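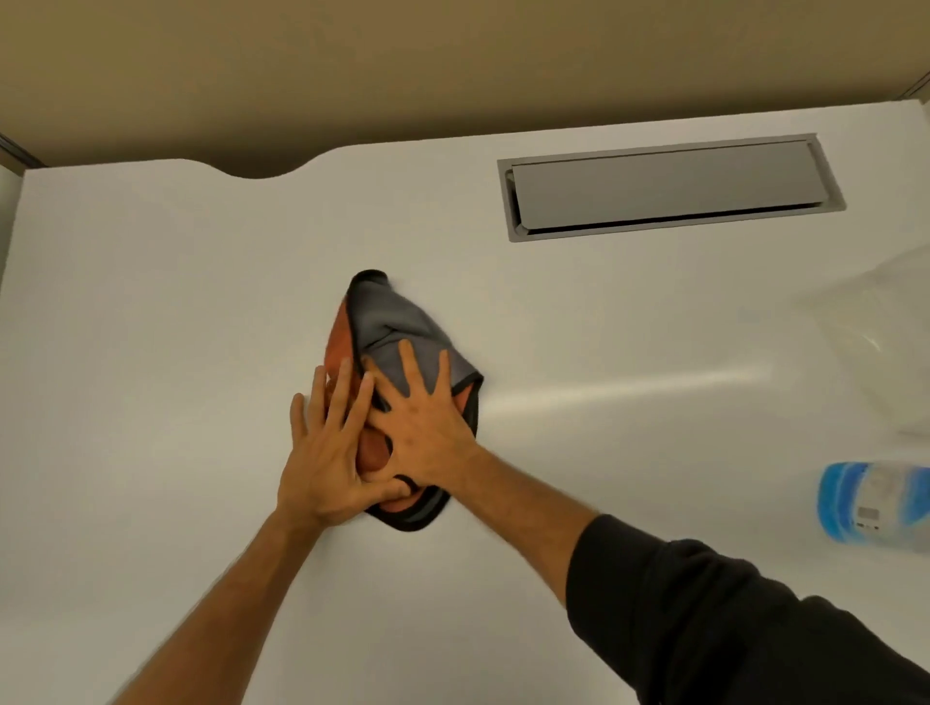 Home Office > Desks and Furniture > Cleaning

White desk has gone grey where my arms rest. How do I get it clean without wrecking the top?

Asked by noemie_charbonneau
Edited once
257 views, 3 answers

I bought a white desk second-hand in August. It's a Flovano, the wide one, and the top is a smooth white laminate or melamine, I'm not sure which. The seller didn't know either. It paid for itself in the first week because I'd been working at the kitchen table since last winter, but it is showing every mark.

There are three separate problems.

1. A grey patch on either side of the keyboard where my forearms sit. It isn't dirt I can lift with a fingernail. It looks more like a shadow and has no hard edge.

2. Streaks. After I wipe the desk it looks fine until the sun comes in at four in the afternoon, and then I can see every pass of the cloth.

3. The cable grommet at the back. Mine is the long kind with a flip-up lid, and there is dust and crumbs in the gap at the front of the lid. A damp cloth only pushes it further in.

So far I have tried warm water, warm water with dish soap, and a spray called Fulto that was under the sink when we moved in. The Fulto made the streaks worse. My neighbour uses one of those white melamine sponges on everything and says to go ahead, but I read somewhere that they take the shine off.

I have microfibre cloths, the two-sided sort with one colour on each face, and I don't know if the sides are supposed to be different. The packaging is long gone.

I'd like to keep this desk for a good while and I don't want to sand the finish off it by being impatient. I paid 80 dollars for it and a new one is a lot more than that.

Answer from s_assuncao
Marked as best answer by the person asking

I cleaned offices for 23 years, mostly white desks in the second half of that, so I'll go through it in your order.

The grey patch is skin oil and hand cream with dust stuck in it, plus dye from sleeves if you wear dark ones. Plain water won't shift it. Dish soap will, but most people use far too much and wipe it off too soon. Put two or three drops in a bowl of warm water, wring the cloth until it stops dripping, lay it flat over the patch and leave it there for a couple of minutes. Then press down with both hands and wipe in straight lines. Don't scrub in circles. You may have to do the patch twice. If there is still a shadow after that, use rubbing alcohol on a clean corner of the cloth, on a small spot near the back first, and wipe it off with water right after.

The streaks are leftover soap. You need a second wipe with clean water and a third with a dry cloth. It sounds like a lot but on one desk it's under five minutes. The Fulto may have left something behind as well, so the first time you do this you should rinse more than once and change the water in between.

As for the cloth, on most two-sided ones I've used the faces are the same material and the colour is only there so you can keep track of wet and dry. Feel them both. If one has a longer pile, use that one damp and buff with the shorter one. Fold the cloth in half and in half again so you have several clean faces to turn to. Watch the binding around the edge, though. On cheap cloths it's stiff and it can leave a faint line if you lean on it, so keep the edge folded under when you're pressing hard.

Don't use fabric softener when you wash them. It coats the fibres and then they smear.

For the grommet, do it before you wipe anything. Open the lid all the way, run a vacuum with the brush end along the gap, then take a dry soft paintbrush to the corners and vacuum again. Unplug whatever is down there. Don't spray into it. Spray on the cloth.

Skip the melamine sponge on a shiny top. It works by rubbing the surface away a little at a time, and on a glossy finish you end up with a dull oval where the mark used to be. On a matte top you might get away with it.

Comments on this answer

noemie_charbonneau: Thank you. Did the two minutes with the cloth laid flat and most of the patch on the left came off. The right one needed the alcohol. How often should I be doing this?

s_assuncao: Dry wipe when you finish work, the soap and rinse every second week. More if you eat at it.

noemie_charbonneau: I eat at it.

deskbound_in_guelph: The bit about the softener explains a great deal at my house. I threw out a whole pack of Tsuchiya cloths last year because I thought they'd worn out.

s_assuncao: You can sometimes bring them back with a hot wash and a cup of white vinegar, no detergent. Not always.

Answer from tomh_plumb

Just use window cleaner. I've used it on mine for years with paper towel and never had a problem. Desk is a Tukov, white, same idea as yours.

Comments on this answer

s_assuncao: If it has ammonia in it I'd stay away from the edge banding. The glue doesn't like it.

tomh_plumb: Edges are fine on mine.

priya_k: Paper towel is harder on a glossy top than people think. I had one with a black surface and it ended up covered in fine scratches. You wouldn't see them as quickly on white.

Answer from marlowe77

Agree with the long answer above but I'd add a few things for the day-to-day side of it.

Clear the whole desk before you start. If you only lift the keyboard and wipe around everything else you get a ring around the lamp, a ring around the pen cup and so on, and those end up worse than the arm marks. I move everything onto the bed.

Keep the cleaning things close to the desk or you won't do it. I keep mine in a clear tub so I can tell what's in there without tipping it out. Leave the lid off if the cloth is damp, or hang the cloth up and put it in the tub once it's dry. A wet cloth shut in a plastic box smells terrible by the next morning.

Get a desk mat if your sleeves are the problem. Felt or cork is fine, but lift it once a week, because grit gets under it. I left mine down for a whole summer and when I picked it up the desk around it had yellowed and the part beneath was still bright white. That was by a south window. It evened out a bit over the next year but never completely.

Mine is 155 cm wide and takes me one bowl of water for the soap and one for the rinse. If yours is bigger, change the rinse water halfway.

If there's a cut-out along the back edge for cables, run a finger around the inside of the curve with the cloth over it. It holds a surprising amount of fluff, and it drops down the wall onto the power bar. 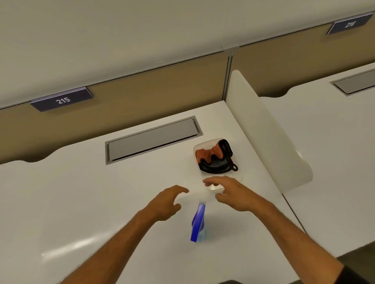
Related question: Can I leave a damp cloth sitting on a white desk overnight?

Best not to. Water left standing can work its way into a seam, around the grommet or under the edge strip, and once the board underneath swells it won't go flat again. A coloured cloth can also bleed a little dye when it's new, and dye on white laminate is slow to get out. Hang it over the tap or the back of a chair and wipe the spot dry before you go to bed. If you've already done it and there's a faint coloured mark, try baking soda mixed with a bit of water, left on for ten minutes and wiped off with no pressure. Raised spots in the surface can't be cleaned away.

More in Desks and Furniture

Ink from a receipt transferred onto white desk
Grommet lid won't stay closed
Sticker residue on melamine, tried oil already
Is there any point in waxing a laminate top?

This question is closed to new answers. You can still leave a comment.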